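Kitchen corner in 111: what goes on the refrigerator and what goes in the basket

The kitchen corner in room 111 was rearranged in November, and several people in the Rondstead building have asked where things are supposed to go now. The short answer is that loose items no longer live on top of the refrigerator. Fruit, small packets, tape, pens and anything else that used to collect up there should go in the yellow basket by the white table.

The top of the refrigerator had been the default shelf for as long as we have had the room. It is at an awkward height. Shorter colleagues could not see what was up there, and taller ones put things down and forgot them. When we cleared it before the rearrangement we found two lemons that had gone hard, a box of tea bags with one bag left, a roll of freezer labels and the spare bulb we had reordered from Bavton in the spring. The bulb is now in the supply cabinet on the second floor.

How the basket works

The basket is plastic with rows of small holes in the sides, so fruit gets some air. Please don't line it with a bag. Put fruit in last if there are heavier things in it already. Nothing that can leak goes in at all, and that includes yogurt cups with a torn lid.

It gets emptied at 4 on the last working afternoon of the week. Food that is still good is moved to the refrigerator, upper section, left side. Anything that isn't food goes to the front desk, where you can ask for it. Things that have been at the desk for a month are thrown out.

If you want something kept for you, write your name and the month on it. A first name is fine unless you are called Anna, in which case please add an initial.

The refrigerator

It is the same silver two-door model we had before the move, so the seals and the shelves are the same too. One shelf was cracked and has been replaced with a part ordered through Prukora. The new one is a little shallower, and a full-size pizza box will stop the door from closing. Check that the door has closed before you walk off. It was found open twice last month and we lost a quart of milk and most of a ham.

People have asked whether a larger unit would fit. We measured the space between the refrigerator and the outlet and got 19 inches, but part of that is needed for the door swing and for getting around the end of the table. We are staying with what we have for this budget year.

The table

The white table stays against the wall. It had scuff marks on it when we moved it and it still does. We tried baking soda paste and then the cream cleaner from Zakharchenko. The paste took off a few of the lighter ones and the cream did nothing that we could see. Please don't try scouring pads, as the glossy surface scratches and the scratches hold dirt worse than the marks do.

The table is for unpacking groceries and for sorting what goes in the basket. Hot pans should not be put on it directly. There are cork mats in the drawer under the sink down the hall, and we will order more if those go missing.

A note on the key: if you borrow any key from the room, hang it back up when you are done. Copies cost money and take a while to get. Questions about keys go to extension 1816, and so do reports of spills, burned-out lights and anything wrong with the refrigerator.

The refrigerator is in the first and third pictures. The table and the yellow basket are in the second.

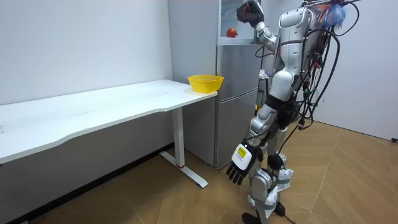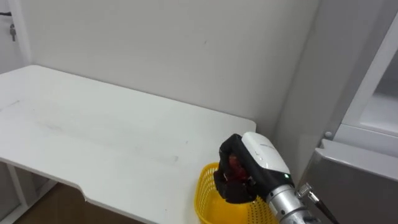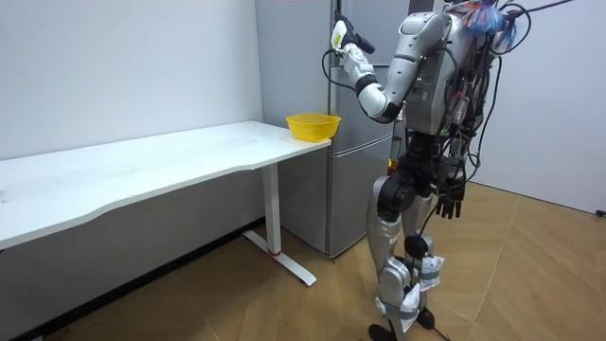 Volodymyr Yatsenko wrote in after reading a draft of this item to say that one basket will fill up before the end of the week, at least in apple season. He suggests a second one for things that aren't food, with a label on the front, and would like the emptying moved to the morning so that people can take leftover fruit home the same day. He also asks that bananas be kept out of the basket, as they turn everything else soft. We are looking at the price of a second basket and will give an answer in the next issue.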